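Drerereck Opens Drum Lending Collection to Families and Schools

The Drerereck music library will begin lending small drums to households and classrooms in February, director Lizelle Kruger announced. The new collection, named Pirnura, holds 591 instruments and is free to anyone with a library card.

Each borrower receives a drum, a pair of wooden sticks and a printed card of simple rhythms. Loans run for six weeks and may be renewed once.
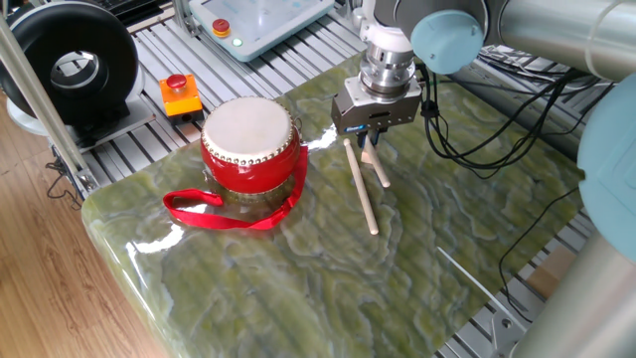
"Many children first meet a drum at a parade or a New Year festival and then have no chance to play one," said Kruger. "We want them to take one home, carry it around the house and learn what it can do."

Pirnura was prepared over two years with support from the Akik Foundation. Staff reviewed 1266 donated and purchased instruments before settling on the opening list.

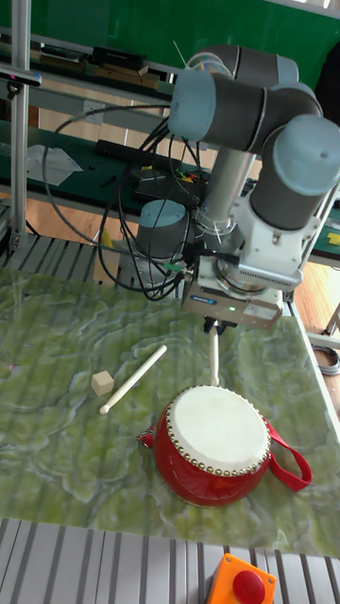
Anathi Radebe, head of collections, said the library chose instruments that young players can manage without help. Small Chinese drums make up a large share of the list. The red drum with a white skin and a ring of tacks along its rim is offered with its fabric strap attached — a feature that teachers asked for during planning. Larger drums will remain available for use on site.

Schools may reserve class sets through Sibusiso Venter in the education office. Individual loans are handled at the front desk, which opens at 10 a.m.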